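Dye notebook, January, 9.40 am

Continuing the lightfastness trial on the blue cottons. Wim wants an answer on the Skallora reactive before we order more, so the old Acuña vat samples can wait.

Cut 16 strips from the washed bolt, each with one end kept under card. Four went in the north window as controls and the rest on the rack by the roller door. The card had slipped on two of last month's strips, so I've stapled it this time.

Washing notes
Rinse water was 13 degrees out of the tap, colder than I'd like. Soaped twice with Purum, half a cap each time. The second bath still had colour in it – not much, but I want Elba to look at it before we call the fix good. She may be right that the soda ash is getting old. The tub has been open since spring.

Weighed the dry offcuts at 157 g. Label them by colour and batch, please, and don't use the green tape as it leaves glue on the fibre.

Bench, blue cloth

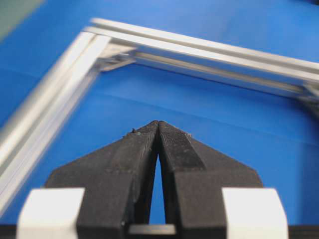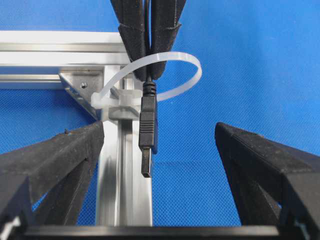
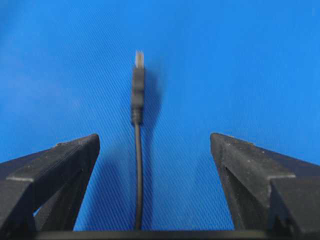 Still to do
Ask Soledad for the grey scale back.
Second soak for the twill offcuts, overnight, lid on.
Shivam to ring about the Clovosance sample – they said a fortnight and it's been more than that.
Pull the first strip from the rack at the end of the month and compare it with its covered end.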